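Learning > Art and Making > Beginners' Drawing > Handout 3

Search handouts Enter keyword Go

Beginners' Drawing at Stolo Hall, Grososness
Handout 3: Odds and ends on a cloth

Bring a soft pencil (2B or 4B, whatever you've got), a rubber and some cheap paper. If you're still waiting on the Dekitz pads, printer paper will do you fine for this one and I'd almost prefer it, you'll be less precious about it.

So, odds and ends. I know some of you were hoping for pears. I've nothing against pears, we'll get to them in handout 8, but they're very forgiving and you can get a pear quite wrong and still have everyone nod at it. A drumstick is a different matter. If it bends in the middle, everybody can see it bends in the middle! I like to start people off with things out of the drawer, things that don't belong together, and let them find out how odd it is to draw a brush next to a soft toy.

Put everything on one plain cloth with a bit of colour to it. I'm fond of blue for this. Pale wood and yellow both sing out against it, and a small white jar gets a nice clear edge that you'd lose completely on a bedsheet. A fabric with a nap is lovely too, though you'll notice it picks up every bit of fluff going and shows where it's been brushed the other way. Leave the marks alone, please. They're useful later when you want something to say about the surface. 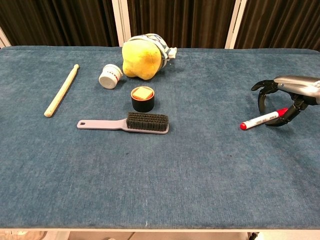 Do I have to draw the cloth as well?

Only where something touches it. Put in the shadow directly under each object and let the rest stay as bare paper. If you try to shade the whole cloth in your first hour you'll be sick of it by half past seven and the toy will still have no face.

Right, the order I'd work in. Start with the longest straight thing, so the drumstick. Hold your pencil out at arm's length, shut one eye, tilt the pencil until it matches the slope, and then bring that slope down to the paper without letting your wrist wander. It feels silly. Do it anyway. Once that one line is in, you've got something to hang the rest on, and you can ask how far the brush is from the butt end, whether the jar sits higher or lower than the tip, and so on.

Then the round things. A cup standing up has an open top, and unless you're directly over it that top is an ellipse. Beginners nearly always make it too fat and then give it pointy corners like a rugby ball. There are no corners on an ellipse. Draw it lightly, going round and round without stopping, and pick the best line at the end. If there's a square sponge stuck in the cup, so much the better, you've got a square shape sitting in a round one and you can check each against the other.

A jar lying on its side is harder, and I'd leave it till you've warmed up. Get the flat end first. Don't letter the label - just a soft band of tone where the printing goes.

Last comes the soft toy. I leave it till last because everybody wants to start there. Soft toys have no proper edges, so squint at it until it's one lump, draw the lump, and then find the stripes. Stripes are a gift. They curve round whatever is underneath, so if you get those curves right you hardly have to shade at all.

After the break, move. Get up, take your board to another spot, and begin again on a fresh sheet. You'll want to carry on with the first one and I'd rather you didn't. From higher up the whole lot spreads out and the gaps get bigger, and a round container that gave you a side before mostly gives you its lid. The toy might show you an eye. A pen lying on the slant is a good short line to measure from, too, if the drumstick has got too far away from you. 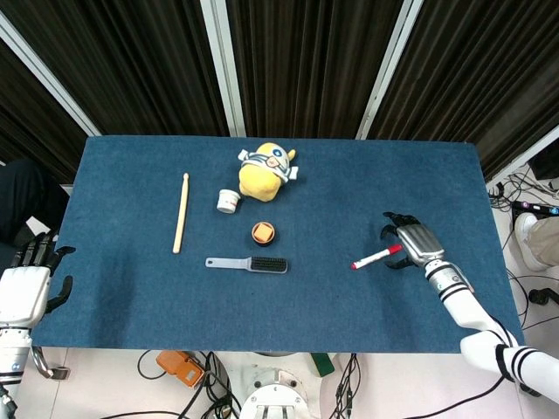 Dogar wrote back after the last handout to say that measuring with the pencil took all the fun out of it, and could we please just draw what we like and fix it afterwards.

Well, you can. Give it one sheet done that way and one done with measuring, and pin them up side by side at home. I do still draw loosely for pleasure, I just find it goes better when I've done the dull bit first.

For homework: three small drawings, none bigger than your hand, same objects, cloth any colour you fancy. Pencil only. Spend longer on the gaps between things than on the things.

Handout 4 is folds and curtains, so bring a darker pencil, a 6B if you can get one.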